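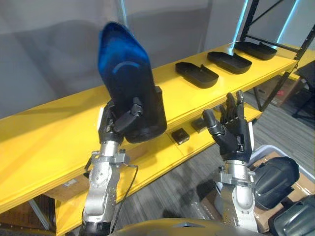

## 4. Teaching Stirlow the shelf

Right, you've got Truto talking to both arms, so now for the bit I like best - showing the planner what's on the shelf and what it's allowed to do about it. Stirlow is the planning half, Goven does the seeing. Start them in that order or Stirlow sulks and you'll get a blank scene tree.

1. Open the scene tab and press **Learn surfaces**. Keep your own hands out of view for 16 seconds while it works.
2. Click each tray that comes up and give it a name. I use plain ones (near, middle, far) and I've never regretted it.
3. Set **Lift clearance** to 13 cm. You can go lower later, once you trust your calibration.
4. Pick the carrying arm and set the other one to **Wait open**. It then holds a free pose until the planner wants it.

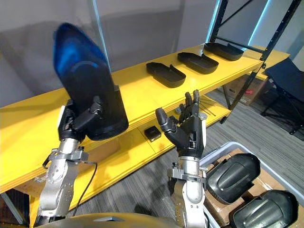 *Left hand carrying, right hand open, three trays along the top shelf.*

> **Note:** Goven can lose the outline of anything shiny or see-through. If the overlay starts to flicker, turn **Hold last shape** on and leave it on. Mine's been on since November!

5. Run the plan at quarter speed first, with a finger on the stop button. Watch the ghost arm on screen as well as the real one. If the two drift apart by more than about 5 mm, stop and go back to section 3.

> **Caution:** Never edit a tray name during a run. Stirlow drops the goal and the arm stays exactly where it is, load and all.

### 4.1 Two-arm carries

For a bin or a wide tray you want both arms on one path. Tick **Link grippers**, choose which side leads, and let Truto work out the other. Tell it about anything riding on top too, using **Add to load**, so the planner keeps the whole lot clear of the shelf. 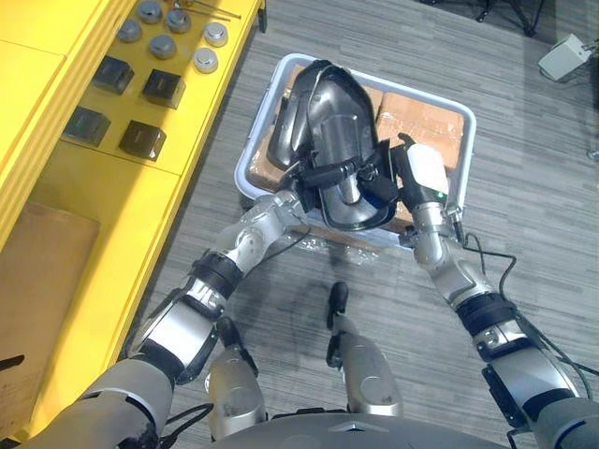

Michalík wrote in to say that the linked mode feels jerky with the default smoothing, and that setting it to 4 cured it for both lifting and turning. I've tried that and I agree, so change it before your first linked run. The slider is under **Motion**, right at the bottom, and you'll need to press **Apply** twice until I fix the button.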